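Throw pillow

A throw pillow, also called a scatter cushion or accent pillow, is a loose soft furnishing placed on a couch, armchair, bench or bed. It differs from a seat cushion, which is shaped to fit the furniture, and from a sleeping pillow, which is usually rectangular and kept inside a pillowcase. In Australia the word cushion is normally used for all couch pieces, while Canadian shops use pillow for the loose ones.

Construction

A throw pillow has two parts, the insert and the cover. The insert is a closed bag of filling. Common fillings are polyester fibre, feather, down, shredded foam and kapok. The cover is a separate sleeve closed with a zip, buttons or an overlapping flap. Cheaper pillows are sewn shut and have no removable cover.

Inserts are often made slightly larger than the cover so that the corners fill out. Fibre inserts weighing 400 grams are sold for small covers, and larger ones need more filling to keep their shape. An underfilled pillow creases along the edges and slumps when stood upright.

Colour and fabric

Covers are made in cotton, linen, wool, velvet and synthetic blends. White and off-white covers are widely used on cream or beige upholstery, where the difference in tone is small and texture does most of the work. Pale fabric shows marks sooner than dark fabric and is usually chosen with a removable cover.

Placement

Pillows are set against the back or arm of a couch. A large pillow is normally placed first, at the corner, with smaller ones in front of it. It is easier to handle when held from both sides, which spreads the load across the cover and keeps strain off the seams.

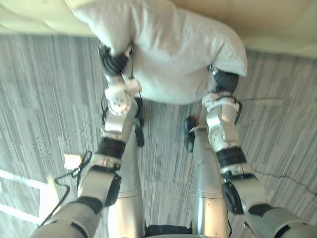

Care

Removable covers are washed inside out with the zip closed. Fibre inserts can generally be machine washed if the label allows it. Feather inserts are dried slowly and shaken often to break up clumps. Pillows in daily use are plumped by pressing the sides inward and releasing them, then turned so that both faces wear evenly. In a household guide, Wumpini Ackah gives 14 days as the longest interval between turnings.

Terms

Knife edge: a plain seam with no border.
Piped edge: a seam with a covered cord sewn into it.
Bolster: a long pillow with a round section.
Lumbar pillow: a low rectangular pillow for the lower back.

See also

Bolster
Slipcover
Upholstery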